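4.2 Standing set-up, table and fridge cell

Applies to the Fotitz upright unit with five-finger hands, software 11 and later. Older software, see the Ulwood supplement, menus are different and the home pose isn't the same.

Read 4.1 first. E-stop within reach before anything else.

1. Park the unit facing the table. Both feet flat, toes forward.
2. Table corner next to the fridge, fridge door hinge side clear. Leave enough room for the door to swing past the right arm.
3. Hoist strap off only after the stand check passes.
4. Arms to READY. Slow speed. Watch the elbows on the way up.

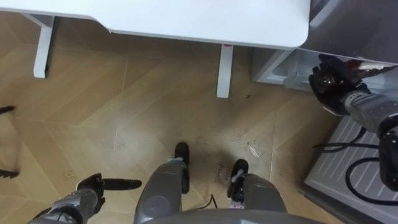

Floor checks get skipped more than anything else in this section. Do them every start-up, even if the unit hasn't moved since the last shift. Look for grit under the soles, tape ends, anything on the boards that could roll. Then the cables. A thin black one lying across the floor between the feet, like here, is OK for a standing job with no stepping. For a stepping job pull it back behind the heels and clip it. Loops near the fridge door same thing, get them out of the swing before you enable the right arm.

CAUTION: Never reach between the arm and the fridge with drives on. Slow speed is still enough to pinch.

Hand check

5. Open both hands all the way. Close. Open again.
6. Each finger should stop within 200 ms of the others. If one lags, go to 4.6, tendon slack.
7. Wipe the finger pads with a dry cloth. No alcohol on the pads, it makes them go hard.
8. Run GRIP TEST with an empty bottle first, cap on. Then a full one.

Note: thumb last. If the thumb closes before the fingers the bottle tips, and you get to mop. 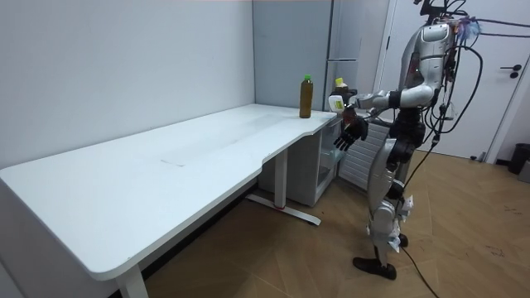

With the grip test done, teach the table height. Bring the hand down over the surface until the force reading just moves, save, back off. Do it near the front corner and again at the far end. Tables lean more than you'd think. If the two readings are more than 11 mm apart, shim the table — don't try to fix it in software.

9. Save as TABLE_A.
10. Repeat for the left arm. Yes, even if the left one won't be carrying anything.

Fault 586 during teaching means the wrist hit its soft limit. Raise the elbow, clear, start over from the last saved point.

Wrist cable slack

The loop behind the wrist wants to be loose at full reach and not catching at full bend. Turn the wrist end to end by hand, drives off. If it pulls tight, re-route per 4.5 before you go on. If it snags on the elbow housing, same.

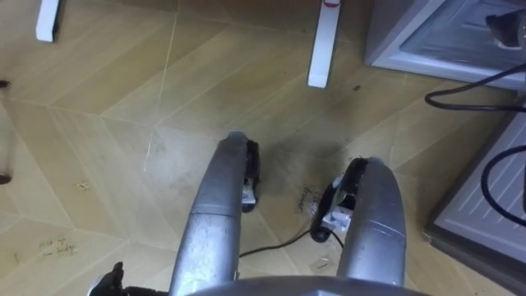
Section text: Halvorsen, Rirkmont field service

Floor marks. Scuffs and dark smudges below the hands aren't a fault. Fresh grease is, so wipe the spot, run ten minutes at READY, look again. Anything new on the cloth, stop and call it in.

Pen notes on the floor: fine for foot positions, but go over them before they smear. Do not stick paper targets under the soles.

First pick

11. Put two bottles near the front corner of the table. Different cap colors makes the vision check easier to folow.
12. Open the fridge door by hand. All the way, it should stay put on its own.
13. Select PICK, single, slow. Thumb on the e-stop.
14. Let the hand close fully before you OK the lift.

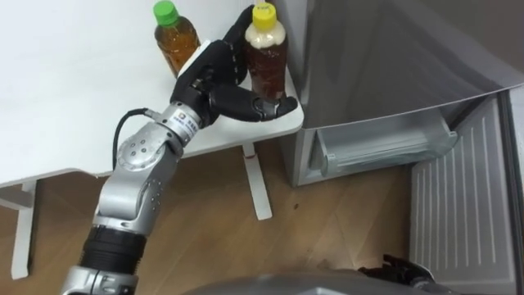 Rirkmont Fotitz Set-up Guide, page 76

15. Check the grip before lifting. Fingers round the lower and middle part of the bottle, thumb across the front near the base. Too high and it swings.
16. Lift up to 200 mm, hold, set down in the same spot. Three good ones in a row before you let it turn toward the fridge.
17. Bin height is taught separate from the table, see 4.3.

If the second bottle gets knocked, move it back a hand's width and re-run the vision check. Don't edit the pick path for this.

Shut down: hand empty, arms to READY, hoist strap on, drives off. Then the fridge door.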